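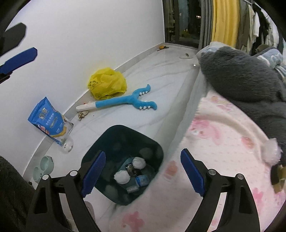
Bin by the bed, standing open, Saturday morning.

The Stitoren Bundt Pan: Does It Really Never Stick?

I own three Bundt pans already, and every one of them was sold to me with a promise that the cake would drop right out. So when my sister-in-law sent me a link to the Stitoren, with its "no grease, no flour, no heartbreak" line across the top of the page, I rolled my eyes and then ordered it anyway. It cost $35. The kitchen store in Tremville had a similar one for less.

The listing brags about 2,022 reviews. I read maybe thirty of them. A good number were written by people who had just opened the box and liked the color, and I don't count that as a review of a cake pan.

What you get is a heavy ten-cup pan with deep swirled ridges and two stubby handles. The handles are my first complaint. They are fine with bare hands and nearly useless with oven mitts on, so I ended up gripping the rim and putting a thumb into the cake. The weight is good, I'll give it that. It sat flat on the rack and didn't rattle.

First cake: my usual sour cream pound cake, no grease, just as the leaflet says. The recipe wants 62 minutes in my old pan. In this one the outside was dark well before the middle was done, and I should have turned the oven down 25 degrees the way you do with any dark pan. The leaflet doesn't mention it. I let the cake cool for half an hour, flipped it, and got most of a cake. The crown stayed behind in the ridges. We ate it with spoons.

Second cake: same batter, lower oven, and this time I brushed the inside with melted butter and dusted it with flour. It came out whole with sharp edges. Very pretty. My $12 pan from a yard sale does the same thing if you butter and flour it, though.

Third try was a lemon cake from Kusum Tiwari, my neighbor, who uses the older Nautiyal pan and swears by it. I greased lightly with oil and skipped the flour. Two small patches tore on the side and glaze covered them.

Cleanup is hand wash only. Crumbs settle in the bottom of the swirls, and I needed a soft brush and a soak of around 30 minutes to get them out. No scratches so far, but I've only had it since August, and my Clomanby pan looked perfect for its first year too.

If you want the swirl shape and don't mind buttering, it bakes a nice cake once you know to lower the heat. At full price for the no-grease claim, I'd pass. Three stars out of five, and one of those is for the weight.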